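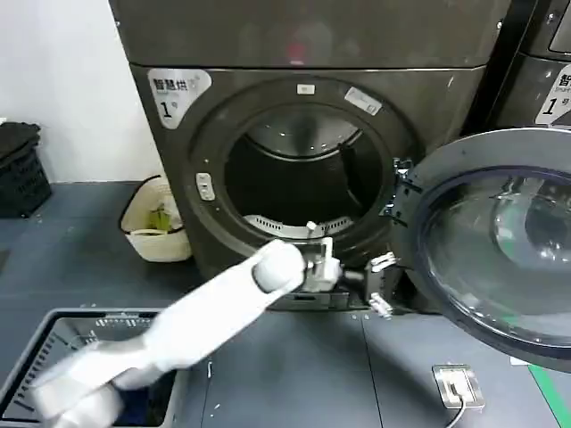 Shared Dryers, Properly Loaded

June
By Efraín Valderrama

Most complaints about coin and card laundries concern drying, and most of those come down to how the load was prepared. Wálter Henao has kept the dryers running at the Giline laundry on Cabrera Street since it opened. His log for the past year lists 403 customer complaints. He classed 311 of them as loading errors: too many garments, mixed weights, or items left balled up from the washer.

A front-loading dryer works by dropping cloth through moving warm air. The drum needs open space above the load for that drop to happen. Henao's rule is to fill the drum halfway with cotton and somewhat less with towels, which open up as they lose water. A drum packed to the upper rim turns its load as a single mass, and the middle of that mass stays damp through the full cycle.

Transfer is the step people rush. Garments leave the washer twisted from the spin. Each one should be shaken out once and dropped into the basket singly, with heavy pieces at the bottom. A slotted basket is preferable to a solid tub, as water can drain and air can reach the cloth during the wait for a free machine. Sleeves should be pulled through before loading. Zippers are closed, drawstrings tied, pockets checked.

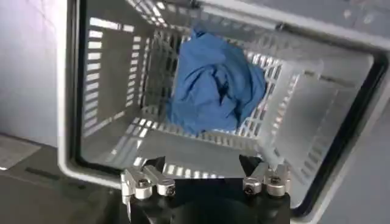 Should dark and light clothes be dried separately?

Dye transfer is mainly a washing problem, but lint is a good reason to keep them apart. Pale towels shed onto navy and black cotton, and the fibers are tedious to remove afterward. Sort by weight first, then by color.

The lint screen deserves more attention than it gets. Henao clears the screens at opening and again at 4 in the afternoon, and he asks customers to check before each load. A coated screen restricts airflow, and the machine then needs more time to do the same work. Dryer sheets leave a film that brushing will not remove.

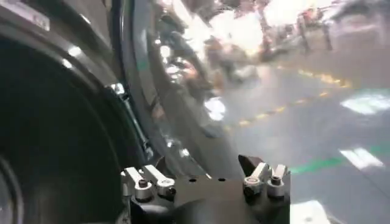 Warm water, a soft brush and a little dish soap will take it off. The screen must be fully dry before it goes back.

Door seals come next. Wipe the gasket with a damp cloth, working around the ring, and pull out any thread caught in it. Check the latch while the door is open. A door that closes softly but does not catch will usually stop the cycle within seconds of starting.

At the end of the cycle, unload promptly. Cotton left in a warm drum sets its creases as it cools.
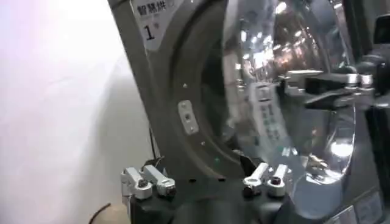
Dryer number 1, with its round glass door and label at the upper left.

Comments

usico_201: Halfway for cotton seems low. I go to two-thirds and have no trouble with T-shirts.

M. in Wokbridge: Can confirm the dryer sheet film. Held our screen under the faucet and the water sat on top of it.

pleatsandhems: What about fitted sheets? They swallow everything else in the load.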